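Robot Learning for Handling Soft Things
Week 6 handout: learning from the wrist view
Gisela Lenz

Please read this before Friday's session and bring your notes on behaviour cloning from last week. 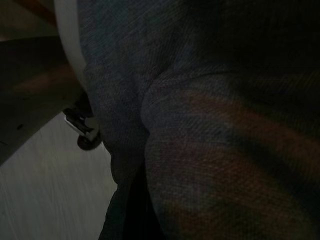

Cloth is where my favourite problems live! A rigid box has a pose, six numbers, and once you know them you are nearly done. A bunched piece of fabric has no such short answer. It folds over itself, it hides its own edges, and when the hand gets close there may be very little left to see except weave, a crease and a patch of shadow. So the question this week is how much a policy can learn from a camera that sits right at the wrist, and when it needs help from further away.

1. The set-up

We use the Kumen data, recorded in our lab at Wimside. There are 2,000 demonstrations of one task: get hold of a crumpled textile and lift it clear of whatever it is lying against. Each demonstration has the wrist video, the joint positions and the gripper opening. A second set of 181 demonstrations, from the Gondach room, is kept back for testing and never touched in training. Please respect that in your own projects – it is very easy to peek.

2. The method

The policy looks at a short stack of wrist images and predicts a chunk of future actions, of which it carries out only the first part before looking again. Chunking matters a lot with cloth. If the policy predicts one step at a time it tends to dither over a fold, closing a little, opening a little, because the demonstrators themselves paused there and the pauses look alike.

We add one extra output, which I find lovely in its simplicity. Alongside the actions, the network guesses whether the fingers will be holding one layer or several at the end of the chunk. The labels came from going through the recordings by hand. At run time we throw the guess away, but training with it pushes the network to pay attention to creases and dark gaps where layers tuck under.

3. What we found

On 100 trials with the Gondach textiles, the policy with the layer output failed 19 times. The plain version failed on some 40 of the same starts. Most of the remaining failures were of one kind: the gripper came in along a smooth, rounded part of the cloth with no fold within reach, and slid off.

Stripes were a nice surprise. I had expected printed bands to be mistaken for creases, and early in training they were. Later the confusion mostly went away, and Stöcker's idea of randomly shifting the colours during training sped that up.

4. To think about before Friday

Why might a dim image hurt the layer guess more than it hurts the actions?

A fixed overhead camera sees the whole cloth but not the underside of a fold. Sketch how you would combine the two views, and say which one you would trust in the last few centimetres.

The labels were made by people looking at video. What would you measure on the gripper itself to replace them?

Half a page on each is plenty. Drawings are very welcome.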